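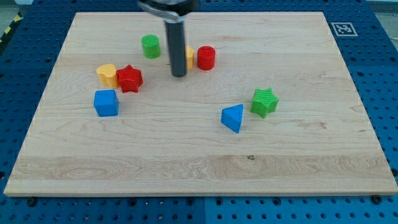

Okay, week six, and we finally get to the part of the course I'd teach all semester if they let me: what happens to people's jobs when part of the work goes to a machine. Last time we did the money side. Today I want you thinking about the hours between clocking in and clocking out. Start small. Take a handful of toy blocks on a board, a red star touching a yellow heart, a green star off on the other side with lots of open wood near it. You'd pick up any of them without a thought! For a robot, the star with a neighbor is a different job from the star with elbow room, and somebody has to decide which one it tries first, how close it may come and what it does when it misses. That deciding is work. Keep asking who does it, and whether it's in anybody's job description.

The case: Trillex

You all read the Trillex packet (if you didn't, read it tonight, it's short). Trillex packs mixed kits for schools, and before the change it had 68 people on the packing floor. It put in ten picking cells over one winter and didn't lay anyone off, so the company calls it a success. Fine. I spent two mornings there in February and I'd call it more complicated.

Elvira Ñahui packed kits by hand for years and now looks after three cells. Her back feels better, she told me, and she's more tired. I wrote that down twice. Packing let her mind wander and she could talk to the woman next to her. Now she listens for stoppages all shift, and the cells are far enough apart that she eats her break snack alone. Her pay went up a little. Her title stayed the same until the workers pushed for a new one.

Brayan Benavides came in after the cells did, so he has nothing to compare them to, and he loves it. He keeps a notebook of which shapes give trouble and what he tried. The engineers borrow it! When I asked if writing it was part of his job, he laughed and said he does it at lunch.

Terms to know

Exception handling: everything the machine hands back to a person. At Trillex that was 384 stoppages in the month I looked at, across all the cells.

Tacit knowledge: what you know in your hands and have trouble saying out loud. Elvira can tell an overfull kit by lifting it.

Deskilling / reskilling: the old argument. Please don't pick a side in your first paragraph. Look at one task at a time and you'll often find both in the same person's day.

For discussion next time

Bring one task from a job you've had, even a boring one (boring ones are great). Write down each decision you made while doing it, including the ones you'd never mention to a boss. Then mark which you'd hand over gladly and which you'd miss. One page is plenty, and handwriting is fine with me.

Also read the Grevar chapter up to the section on shift swaps. Skip the appendix, it's a slog.

Related handouts
Week 4: Who counts as an operator?
Week 5: Payback periods and other fairy tales
Week 7: Grevar and the shift swap problem
Interview tips for the Arboleda site visit

Work and Automation course page | Questions: see me in Busell Hall, room 203 | Back to top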